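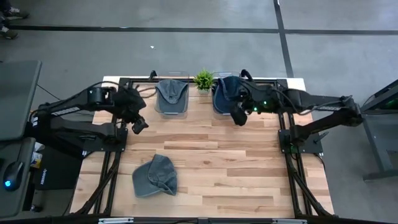 Do you have a baseball cap at home? Maybe it lives on a hook, or under your bed, or on the head of your teddy bear. A cap looks like one simple thing, but it is made from many pieces of cloth, and each piece has a name and a job. It also has a shape, and the shape is the part that people spoil most easily. Look at the gray-blue cap on its clear stand. Its round top points up, as if a head was inside it. The slate-gray cap is lying on its side on the wood, with nothing under it. Both ways are common in a home, but a cap that lies on its side under other things can get a fold in it, and some folds like to stay.

The parts of a cap

The round part that covers your hair is called the crown. Many crowns are made of six pieces of cloth, and each piece is called a panel. A panel has the form of a tall triangle with curved sides. When six of these triangles are sewn together, the flat cloth becomes a bowl. You can try this with paper. Cut six tall triangles with curved sides, tape them along the edges, and see what your paper does.

At the very top, where the points of the panels meet, there is often a small button. It does not open anything. It covers the place where all the seams come together, so the top looks neat.

The part that sticks out is the brim. Some people say bill, or visor, and all three words are correct. Inside the brim there is a stiff sheet, which today is usually plastic. In older caps it was often cardboard, and this is why very old caps do not like to be washed. Wet cardboard becomes soft and then dries in a strange shape.

Inside the crown, where it touches your forehead, runs a strip of cloth called the sweatband. You can guess what it does. Now find the tiny holes in the crown, if your cap has them. They are called eyelets, and they let warm air go out.

Why does a cap have a brim?

When the sun is high, its light comes down toward your eyes. The brim stands in the way and makes a shadow on your face. Go outside on a sunny day and ask a friend to wear a cap. Where does the shadow end? At the nose? At the chin? Do it once in the morning and again at noon, and draw a line on a picture of a face each time. The shadow will move, and you can talk with your friend about the reason. Please never look straight at the sun, with a cap or without it.

How to keep the shape

In a shop, caps often sit on stands. The stand holds the crown from inside, so the cloth cannot fall down. A clear stand is good for showing, and your eyes go to the cap first. Some people put a small green plant between two caps, only because it looks nice.

At home you do not need to buy a stand. My neighbor Ga-eun Do taught me to use a clean jar. Choose a plastic one with a wide, smooth top, and set the cap over it. A balloon is also good. Blow it up until it is as big as your head, tie it, and put it in a bowl so it does not roll away. Then dress it with your cap. My son Nima drew a face on his balloon, and for one week it had breakfast with us.

If you have several caps of the same type, you can put them one inside the other, like spoons. Start with the strongest one at the bottom. All the brims should look in the same direction.

How to clean a cap

First ask a grown-up, and read the small label inside. If the label permits washing by hand, you will need a bowl of cool water, a little mild soap and an old soft toothbrush. Brush the sweatband slowly, as this is where most of the dirt stays. Rinse the cap well and press the water out with a towel. Do not twist it! Then put the cap on your jar or balloon and leave it to dry in the air. A hot heater is too strong for the brim.

Words to remember

Crown: the round part on top.
Panel: one piece of the crown.
Brim: the stiff part that makes shade.
Sweatband: the strip inside, against your forehead.
Eyelet: a small hole for air.

Something to do

Draw a cap with six panels and give every panel a different color. Then draw it again as you would see it from above, like a bird. Where is the button now?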